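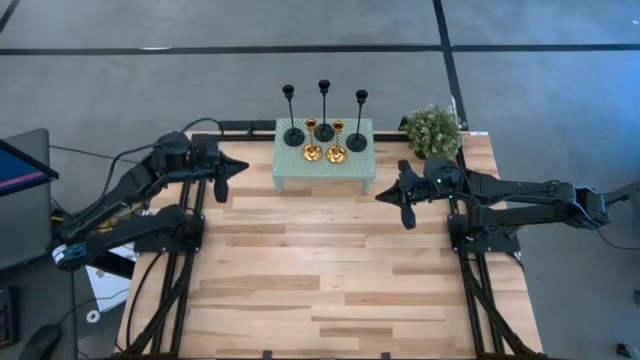 Trop de pieds pour un si petit plateau, m'a-t-on dit hier soir, il faudrait en enlever deux et ne garder que les noirs. Je ne suis pas convaincu et je voudrais d'autres avis avant de tout ranger dans le placard.

J'ai trois bougeoirs noirs de hauteurs différentes et deux petits dorés, plus bas. Ils vont sur un petit support en métal vert menthe, à plateau perforé. Le noir le plus haut est au milieu, un peu en retrait, les dorés devant, dans les intervalles. Une plante verte à côté. Ma question porte sur deux points. D'abord la disposition : est-ce que les dorés doivent rester sur le support ou descendre sur le bois ? Ensuite la cire : avec un plateau ajouré, est-ce qu'elle passe à travers, et comment on l'enlève du bois clair quand elle a coulé ?

Les bougies sont des flambeaux classiques, un paquet de 70 acheté chez Zürcher en février, blanches, sans parfum.

Posté par Salline, le 09/12/2022
Ville : Urkeck

Bonjour,

Pour la disposition, je garderais les cinq, mais pas tous au même niveau. Laissez un noir sur le support et posez les autres devant, à même le bois, les dorés plus près du bord. On voit mieux les tiges fines quand elles ne sont pas serrées les unes contre les autres. 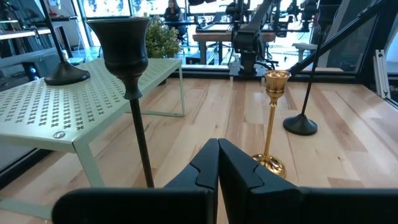
Il faut quand même garder un écart d'une main entre deux bougies allumées, sinon elles se chauffent mutuellement et coulent de travers. Vérifiez aussi que la plante est assez loin, surtout si elle s'étoffe. Et si le support bouge quand on le touche, pas de bougie haute dessus — une cale en feutre sous un pied suffit en général.

Pour la cire, oui, elle passe par les trous. Je glisse une coupelle en verre dessous, on ne la remarque presque pas.

Othmane El Idrissi

Moi j'enlève les dorés, ça fait Noël. Après chacun ses goûts.

Fonau

Je réponds seulement pour le bois. Laissez durcir la cire, un glaçon dans un sachet dessus si vous êtes pressé, puis décollez avec une carte en plastique, toujours dans le sens du fil. Pas de couteau. Le voile gras qui reste part avec un chiffon doux et un peu de savon noir très dilué, puis on essuie tout de suite. N'utilisez pas le fer à repasser avec du papier absorbant sur un bois verni, la chaleur peut blanchir le vernis.

Faites un essai dans un coin avant, le savon peut laisser une trace mate.
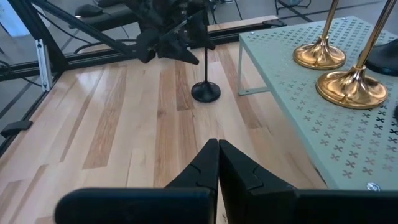 Bois clair brillant, veines et nœuds visibles.

Sur une finition brillante, les rayures se voient vite en lumière rasante, donc collez aussi du feutre sous les bougeoirs si vous les posez directement. Les ronds adhésifs du commerce vont très bien, à recouper aux ciseaux pour les petites bases.

Dario D'Amico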